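Skerkow parts list, README

Read this first. Covers the washer and dryer parts table, the one with the Skerkow numbers matched against Pirko and Blomqvist part numbers. Fridge and dishwasher parts are in a different table and not in here. Ranges, no.

What's in the folder

parts.csv, the main table
crossref.csv, old number to new number, one swap per line
models.csv, which parts go in which models
notes.txt, stuff that didn't fit in a column, read it if a part looks wrong
old/ is the previous version, don't use it for ordering

Rows

1,678 rows in parts.csv. 1,648 of those have a current number you can order under. The rest are discontinued with no replacement and they are staying in, so please stop deleting them. People search by the number stamped on the old part and they need to land on something, even if the something says "no longer made."

Columns in parts.csv

part_no: the number as printed on the bag. Leading zeros matter. Spreadsheet programs eat them, so import this column as text.
alt_no: other brand's number for the same part. Blank means nothing matched yet. Blank does not mean there is no match.
desc: short description, lower case, e.g. "drain pump, washer, front load"
kind: pump, belt, roller, bushing, switch, valve, seal, heater, thermostat, hinge, latch, other
fits: washer, dryer or both
status: current, replaced, gone
kit: y or n. If y the contents are in notes.txt under the same number
checked: y if somebody held the real part next to the listing. n if it came off the supplier sheet only

That last one is the column to look at before you order. Supplier sheets get copied from other supplier sheets and the same mistake shows up in all of them. Pirko's belt section was bad this way, two belts with the lengths swapped, both marked as fitting the same dryer. Fixed in March.

Kits

A kit is one row. The pieces inside it also get their own rows if they're sold seperately, and if they're not they don't. So don't add up kit rows and piece rows and expect it to mean anything. Roller kits are the worst for this. Some come with the shaft, some just the roller and clips, and the photo on the bag shows the shaft either way. Check notes.txt.

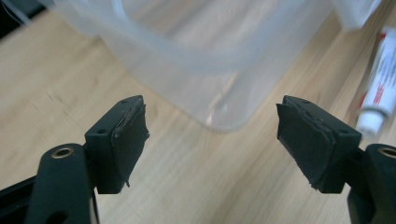
Bushings and bearings get mixed up more than anything else in the table, so a few words on how they're sorted. If it has balls or rollers in it, it's under "other" with "bearing" in the description. If it's a plain sleeve, it's "bushing." Do not go by color. A brass-colored ring sitting in a round hole in a black arm, like the one on the left, gets kind = bushing and the material column in your own sheet stays empty until you know what it's made of. Plated steel and sintered bronze can look the same in a listing photo. Measure inside diameter, outside diameter and length, all three, and put them in desc in that order. Two of the Blomqvist drum bushings differ only in length and the short one will go in fine and then wander.

Matching rules

Same part means same fit, same connector and same rating. Not same shape. A drain pump with the plug facing the other way is a different part unless the harness reaches, and we don't guess at harnesses.
Thermostats match on trip temperature and terminal style. Never on looks.
Thermal fuses never get an alt_no unless checked = y. No exceptions, don't ask.
Door seals match on drain hole position too. Left and right versions have different numbers and there's usually one letter between them.
If two sources disagree, leave alt_no blank and write both in notes.txt.

Erkis numbers

Erkis rebrands other companys' parts and puts an E in front. Taking the E off gives you the original number most of the time. Most. The heater section doesn't follow this, 11 of those point somewhere else entirely and they're listed one by one in crossref.csv. Don't write a script that just strips the E. Somebody did, that's what old/ is.

Known problems

Model numbers with a slash in them (the slash is a revision) are sometimes cut at the slash in models.csv. If a model shows up with no revision assume you need to check the rating plate.
Latch and hinge sides are given as you face the machine. Some older rows may still be from the back.
12 rows have a description in all caps. Harmless. Will get to it.
Metric and inch sizes both appear. Units are always written out, if a size has no units treat it as unchecked.
No prices. There won't be prices.

Changing things

Add the row at the bottom, don't re-sort, the sort runs on its own Thursday night. Don't reuse a number from a deleted row. Set checked to n unless you had the part in your hand. If you change alt_no put the old value in notes.txt with why.

Safety bit

This is a lookup table, not repair instructions. Unplug the machine, shut off the water, and on a gas dryer shut off the gas before any panel comes off. Wiring colors are not in the table on purpose, use the tech sheet that's in the machine.

Use

Free to copy for your own shop. Keep this file with it. If you find a wrong match send the part number and both measurments, not just "doesn't fit."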